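4.2 Where the small things go

Most of the literature on household storage assumes that a basket holds what it was bought to hold. Our inventories suggest otherwise. In the Grønli households, the shallow tray basket was the last stop for whatever had no other address: keys, a single glove, the instructions for a Wurkmont shelf that had long since been put up without them. Residents called this "the system." We adopt the term here with some reluctance.

A basket also needs somewhere to stand, and a clear tabletop does not stay clear. We coded an object as "stray" if it shared a surface with a container and was not in it (Figure 9).
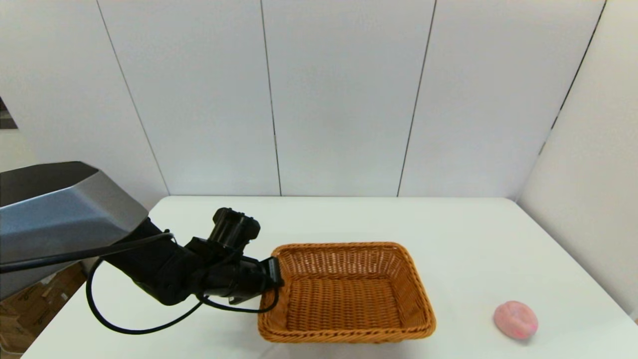 GRØNLI, March — Figure 9. Woven wicker basket with a braided rim on a white table, and a pink ball near the corner. Coded as one container, one stray.

The ball is a useful case because it is so easy to put away. It is small, the basket is shallow, and the sides flare a little, as if to meet it halfway. Yet balls were among the most persistent strays in our records, outlasting both mail and batteries. Two coders disagreed over whether a ball on a table has been left there or is simply being a ball, and the matter took up more of our meetings than we would like to report.

Rim height made less difference than we had expected. The deep Joltwood crates collected strays beside them as readily as the trays did — residents just had to bend further to ignore them.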